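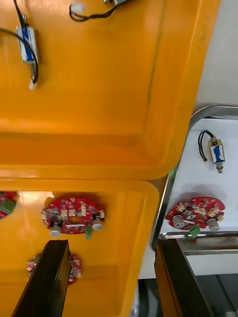
March, past 6 in the evening

Spent the whole afternoon sorting solenoids and I still don't believe in the new system. Orange trays for what comes in, steel tray with the white paper for what has been matched up, one solenoid to one round red board. Nanna Egilsson swears it will halve the mix-ups. Maybe. We had a system in the fall too, and that one ended with a shoebox.

The wires are my main complaint. Every solenoid has that black loop with the little white connector on the end, and they grab each other the minute you put two in the same tray. Who decided on that length? Bergþóra says Vedia will send shorter ones if we ask. I asked in January.

The order was for 86 and the packing slip says 80. Udex claims the other 6 are on the way, which I have heard before. I wrote it on the slip and initialed it so there's no argument later.

Also not sold on the paper lining. It's supposed to keep the boards from getting scratched, but it slides, and I don't see how a round board gets hurt lying flat in a tray. I'll give it 2 weeks. Supper was toast. Must call the dentist tomorrow.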